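Home | Products | Simulation | Grippers | Support | Contact

We use cookies to keep this site working. Accept | Settings

Plondar Tabletop Evaluation Pack
For use with the Brostia simulator, version 3 and up

Plondar is a set of 40 rendered tabletop scenes for testing pick-and-place policies before you book time on a real arm. You get the scenes, the scoring scripts and the baseline runs. You don't get a promise that a good score here means a good score in your lab. We've read too many papers that make that promise.

The baseline is Skekus, a grasp planner that was reported to do well on cluttered tables. Tainá Rezende reran it for us with 9 seeds per scene. The ranking against older planners held up in 7 scenes. In the others, changing the seed moved the score more than changing the planner did. We would not call that a result, and we've left the original success figures off this page until somebody can repeat them.

Known problems

Contact with soft items is the weak spot. Bread, knitwear and plants are treated as rigid bodies, so a grasp that scores well may crush the real thing. Thin items lying under a larger one are also scored badly: the script checks the target and ignores whatever comes along with it. Shadows are hard-edged in some scenes, and we haven't tested how much a camera-based policy leans on them.

What's included

Scene files, scoring scripts, raw logs for every baseline run, including the failed ones. The Piras add-on (deformable objects) is sold separately and has not been checked by us.

License is per lab. Logs are free to download without one.
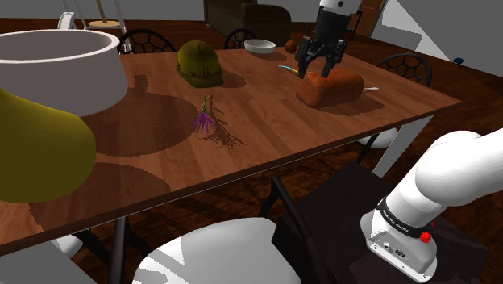 Gripper on the bread loaf, dining table scene, rendered in simulation.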